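# Treteo : relevés de stocks de pièces détachées informatiques

Dernière mise à jour : avril

## Objet

Treteo rassemble les inventaires de pièces détachées tenus par deux ateliers de reconditionnement, Castolley et Akl. Le jeu sert à étudier la rotation des références et la durée d'immobilisation en rayon. Il ne contient ni prix d'achat ni coordonnées de fournisseurs.

## Contenu

La version courante compte 444 références, réparties en 7 fichiers CSV (un par famille de pièces). Une référence peut occuper jusqu'à 5 lignes lorsque le même article a été stocké à plusieurs emplacements. Encodage UTF-8, séparateur point-virgule, virgule décimale.

Champs obligatoires :

- `ref_interne` : identifiant attribué par l'atelier, jamais réutilisé
- `famille` : carte mère, mémoire, alimentation, stockage, ventilation, câblage, divers
- `atelier` : `CAS` ou `AKL`
- `etat` : `N` (neuf), `R` (reconditionné), `I` (indéterminé)
- `qte` : entier positif ou nul
- `emplacement` : travée et niveau, séparés par un tiret

Le champ `remarque` est libre et facultatif. Il a été relu à la main ; les noms de clients y sont remplacés par `[client]`.

## Normalisation

Les libellés d'origine ont été conservés dans `libelle_brut`. La colonne `libelle` résulte du passage de Stidard, script interne de mise en forme : suppression des doubles espaces, unification des unités, développement des abréviations propres à chaque atelier. Le dictionnaire d'abréviations est fourni dans `annexes/abrev.csv`.

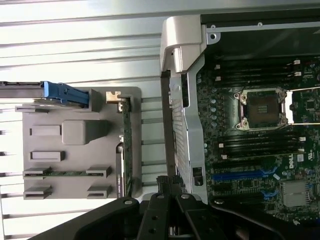

Les cartes mères posent un problème particulier de granularité. Castolley enregistre la carte et le châssis sous une seule référence tant que l'ensemble n'est pas démonté ; Akl crée deux lignes dès la réception. Le champ `parent` permet de reconstituer l'ensemble dans le second cas. Il est vide pour toutes les lignes `CAS`, et ce vide ne doit pas être interprété comme une absence de châssis.

## Limites connues

- Les quantités nulles sont conservées chez Akl et supprimées chez Castolley après l'inventaire annuel.
- L'état `I` est surreprésenté dans la famille `divers`.
- Les barrettes de mémoire vendues par lot sont comptées à l'unité, sauf mention `lot` en remarque.
- Aucun horodatage des mouvements avant la version 2.

## Maintenance

Structure et script : Elias Mahasneh. Relecture des libellés et annexes : Benedicta Mensah. Les corrections se proposent par ticket, en indiquant `ref_interne`, le champ concerné et la valeur attendue. Les demandes d'ajout de famille sont traitées à la version suivante.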